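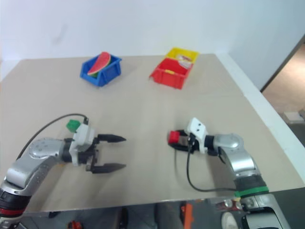

What is a sorting bin?
A sorting bin is a small, open-topped container, usually plastic and usually in a bright color, meant to hold one kind of thing and keep it apart from other kinds of thing.

Sorting bin

A sorting bin (also toy bin, color bin or, in older catalogs, tidy) is an open container used in homes, classrooms and play areas for grouping small objects. Most are sold in sets, and the members of a set are alike in everything but color. The color is understood to mean something. What it means is left to the owner, and it tends to be settled within a day of purchase and revised for years afterward.

Form and materials

The typical sorting bin has four walls, a flat bottom and no lid. Lidded versions exist, but the lids are generally found under furniture. The walls lean outward slightly from base to rim, which allows empty bins to be nested for storage and also makes them hard to pull apart once nested. Rims are rolled or folded for strength, and on better bins they are wide enough to take a label.

Molded plastic is the most common material. Wicker, tin, felt and cardboard are also used, wicker mainly by people whose bins are on view to guests. Felt bins hold their shape when full and lose it when empty. Cardboard bins are cheap and suit paper goods, crayons and anything else that will never be put away damp.

Red, yellow and blue are the traditional colors, with green as the usual fourth. Sets in gray, sand and oatmeal have become popular with adults, who can tell them apart in good light.

Sizes

There is no agreed standard. Sellers use "small," "medium" and "large," and one firm's medium will often sit comfortably inside another's small. The Padavwood catalog groups its bins by what they are meant for, so that a buyer may choose between Desk, Shelf and Floor. The Gotari line uses numbers, the largest being the 30, which does not refer to any measurement printed on the box.

Tabletop bins are low enough for a seated child to see into. This matters more than volume. A deep bin holds more, but its lower half is in practice an archive.

Use

In early classrooms, bins are used for sorting by color, by shape or by kind. Play food is a favorite for this work, being easy to recognize and easy to argue over. A toy slice of watermelon is red on one side and green on the other, and a case can be made for putting it with the reds, with the greens, with the fruit or, where there is room, in a blue bin where it has no claim at all. Teachers differ on whether to correct this. Many ask the child for a reason and accept whatever comes back.

Wrapped goods raise a similar problem. A package in two colors belongs to both bins or neither, and pretend groceries are seldom designed with the sorter in mind.

At home the bin is used chiefly for clearing a table. Three systems are common:

By kind: vehicles in one bin, food in another, blocks in a third. This needs a fourth bin for everything else, which fills first.

By color: quick to learn and pleasant to look at. It separates most toys from their accessories.

By owner: used in households with more than one child. Disputes are frequent, and the bins are often moved to higher shelves.

A fourth system, in which objects go into the nearest bin, is the most widely practiced and has no formal literature.

Arrangement

Bins are normally set along the back edge of a table or at the rear of a shelf, leaving the front clear for work. They may stand apart or be pushed together. Bins that touch save room, though small items dropped at the join will end up in whichever bin is less convenient. Tall objects are best stood against a wall of the bin; a thing that shows above the rim is more likely to be found again.

Labels

Picture labels suit children who do not yet read. Word labels suit visitors. The Tai label set, which has 70 stickers, includes one for "Misc." and owners report that it is the only one they have had to buy again – the others are mostly still on the sheet.

Care

Plastic bins can be washed by hand in warm water with dish soap. Grit collects in the corners and comes out with an old toothbrush. Sticker residue responds to cooking oil, left on for a few minutes and wiped away. Bins should be fully dry before nesting, or they will part only with effort and a noise.

See also
Basket
Junk drawer
Play food
Skistside shelving
Tray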